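**Reletti brings its winter clothing drive back to Onemdale**

ONEMDALE, Oct 20, 2023 – Reletti, the neighborhood clothing shop on the corner by the old post office, is delighted to announce that its winter clothing drive is coming back, and this year we would love to see even more of you come through the door (with or without a bag under your arm!).

Last year our customers gave 3314 pieces of clothing, from baby socks to very grand overcoats, and we are still a little amazed by it. Everything went to families in Onemdale and nearby Ueda, and we have kept every one of the thank-you cards behind the counter.
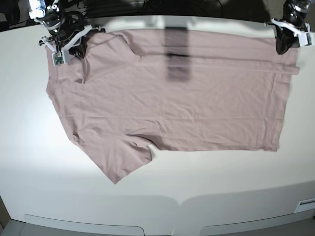
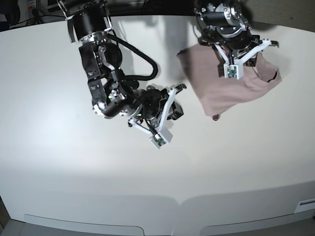

We are happy to take T-shirts, sweaters, coats and children's clothes in any size, as long as they are clean and still have some good wear left in them. Please check the pockets first, and tie shoes together in pairs.

Drop-off is open now and runs through the first week of December. Our friends at Drodora, the laundry across the street, are kindly giving a free wash to the first 100 people who donate, and anyone who brings four pieces or more can pick out a pair of wool socks from the basket by the register.

Questions are welcome at the shop during opening hours, and the kettle is usually on.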